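Search this site
Enter keywords
Go

Print this page | E-mail this to a friend

Two days at the Flinix developer open house

2023-04-18

I finally made it to the Flinix open house, after two years of saying I would and then finding a release to babysit instead. If you don't know them, they make Traso, the form builder and desktop toolkit that a lot of us old Java people moved to when we got tired of hand-placing labels and text fields. I've got four apps running on it at work, one of which I'm proud of.

The building is out past the Skandutport ferry landing, and the bus drops you at the wrong end of the parking lot. Badge pickup was quick, the coffee was weak, and there were 209 names on the sign-in sheet for a room with 200 chairs. I got a chair. A guy from a hospital billing company sat on the radiator the whole morning and seemed perfectly happy up there.

Rhys Tuhiwai opened with the roadmap. He's been on the toolkit team since the first public build, and he talks fast and skips his own slides, so I'll only pass on what I managed to write down. The new layout manager is real and it's coming in August. You'll be able to resize a window and have the columns in a grid keep their proportions without writing a listener for it (I clapped, alone, a bit too early). The old layout class stays in for at least one more major version. Somebody asked about high-resolution screens and the blurry icons, and Rhys just said "yes, we know" and pulled up a bug list with that one right at the top.

Then we got to the login form part, and this was what I came for! Anybody who has written a desktop app knows the login window is the first thing you build and the last thing you fix. Mine stored the password in a String for longer than I'd like to admit. The Traso people now ship a login dialog that hands you a character array, wipes it when the window closes, and runs the check off the event thread so the whole thing doesn't freeze while your database wakes up.

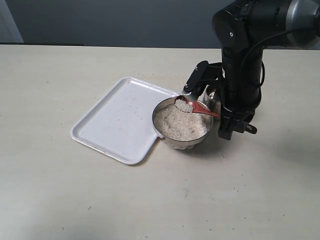 I asked whether the dialog could open the main window by itself or if you still have to dispose of one frame and show the other in the right order. You still do it yourself, but there's a navigator class now that holds the order for you, and going back a screen keeps whatever the user had typed. I tried it on one of the loaner laptops and it worked on the second go - the first time I'd forgotten to register the second screen and got a blank gray panel for my trouble. The error message could be better. I told them so and they wrote it on a sticky note.

After lunch (sandwiches, decent, they ran out of the egg ones) we split up by room. I picked the table session with Deividas Tamošiūnaitė, mostly because my own tables are so slow. The demo loaded 1,000 rows into a plain table with a custom renderer that made a new label for every cell, and you could feel the scroll bar dragging. Then came the same thing with one shared label, and it slid along like nothing was in it. I have been making a new label for every cell for six years. I wrote "FIX THIS" in my notebook and underlined it so hard it went through to the next page.

The second day was looser. You could bring your own code and sit down with one of the toolkit people for half an hour. I brought the inventory app, the one with three nested split panes, and we got it down to one. We also found a timer that never got stopped when its window closed, so it had been cheerfully piling up copies of itself since last winter. That explains the phone calls I get from the warehouse every afternoon.

A few gripes. The wireless in the big room couldn't cope, so bring a cable and download the samples before you go. The talk on packaging installers was listed for an hour and lasted 25 minutes, and it only covered Windows. I'd have liked a word about Mac signing, which is where I lose most of my weekends. And the printed schedule had two different rooms for the same talk, so half of us walked in late.

Would I go again? Sure. I came home with a branch full of half-finished changes, a T-shirt one size too small and a much shorter main class. The slides are supposed to go up on their download page once everybody has sent theirs in. The sample code from the table session is already there, in the folder marked "renderers", and it builds fine on Java 11 if you take out the one var they left in a lambda test.

Print this page | E-mail this to a friend

Recent items
Moving an old form project to Traso, part 2
Why my text field wouldn't take focus
Card layouts and the back button
Reading a properties file without tears
Keyboard shortcuts in the Flinix form editor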